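The patient hand

In the workshop at Skestside, the first thing a visitor learns is to move slowly. Retno Ginting holds the controller with both hands and brings the gripper down into a metal bin, a few millimetres at a time. When she is satisfied, she closes the fingers, lifts, and starts again.

Each of these attempts is called a demonstration. The robot's own movements are recorded while she steers, and later a program studies them and tries to do the same work without her. The team has collected 900 demonstrations since January. Ginting made more than half of them herself.

"In the beginning I was very bad," she says. "I pushed the pieces into the corners and could not take them out again. We kept those recordings also. The robot must know what a difficult corner is."

Her colleague Hernán Cuadros prefers the older method, in which a person takes the arm by the wrist and guides it directly. He finds it more natural, but the hand of the teacher often hides the object from the camera. For the bin they agreed on remote control, and a training session now lasts about 14 minutes, after which the operator must rest.

The task looks simple. Sticks lie in the bin in any direction, one sometimes over another, and the arm must choose an angle that lets the fingers go down beside the piece without touching the sloped walls. Clamps hold the bin to the table, so that a hard push does not move it.
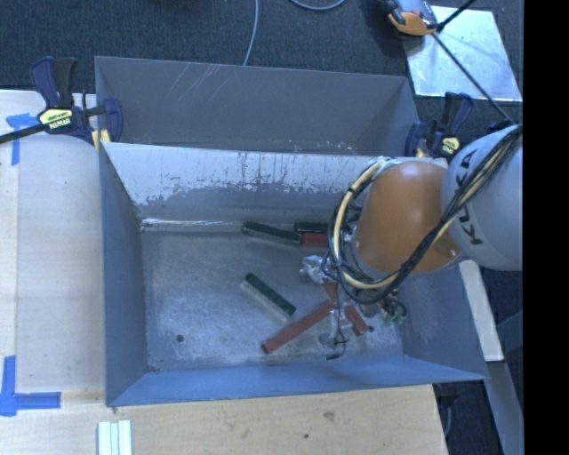 What the robot keeps

The trained program, which the team calls Quintero, does not copy one teacher exactly. It has taken from Ginting the habit of a short pause before closing, and from Cuadros a rather wide approach. Both of them recognise it at once, and Cuadros is a little proud. Next month they will begin with round pieces.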